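The Bottom of the Bin

Every household has a container into which things are put because they have nowhere else to go. In my mother's house it was a biscuit tin. In mine it was a kitchen drawer, then two kitchen drawers, and finally a large grey bin that I bought in April with the firm intention of sorting everything out by teatime.

The theory comes from Nevzat Eren, who clears other people's cupboards for a living and whose own flat in Demirtaş contains, as far as I could tell, a kettle. You tip the lot into one big bin, he says, and you take things out singly. Anything you can't name within five seconds goes. He calls it fishing. I called it an afternoon off.

Size matters more than you'd think. My first attempt used a washing-up bowl, and by the third drawer I was sorting string on the floor. A proper bin wants sloping sides, so that the small stuff slides down to where you can reach it, and it wants to be up on a table. I am no longer a person who kneels for batteries.

The first 30 minutes are splendid. Great armfuls of cable leave the house. Instruction booklets go, along with the appliances they failed to explain. Then the pile shrinks and the pace drops, and you are left with the stragglers: a spiky green something, a blue something with an orange tip, a ribbed black something leaning against it. None of them passes the five-second rule. All of them look as if they might be important to a machine you still own. 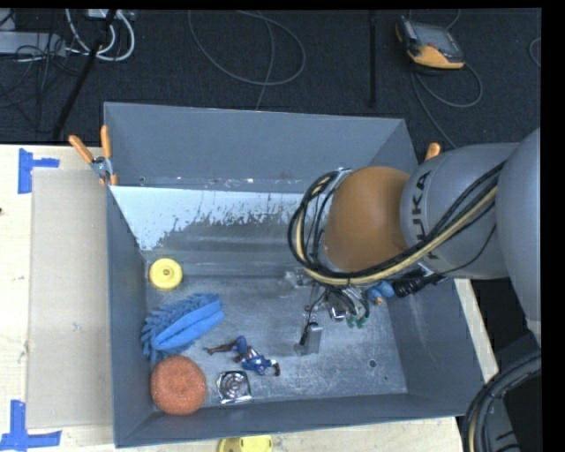
What to do with the last few

Barış Karakaya, who repairs lamps and has never thrown away a screw, believes the last few items are the only ones worth keeping. "If it has survived four house moves," he told me, "it has earned its place." He has almost 60 jam jars on this principle – labelled, I should say, though one of the labels reads "other".

Nevzat would have them out of the door before the tea was poured. I took the middle path, and put them in an envelope marked "ask Barış". He was delighted. He couldn't name them either.

The bin itself is now empty and rather in the way. I'm keeping the spare drawer handles in it for the moment.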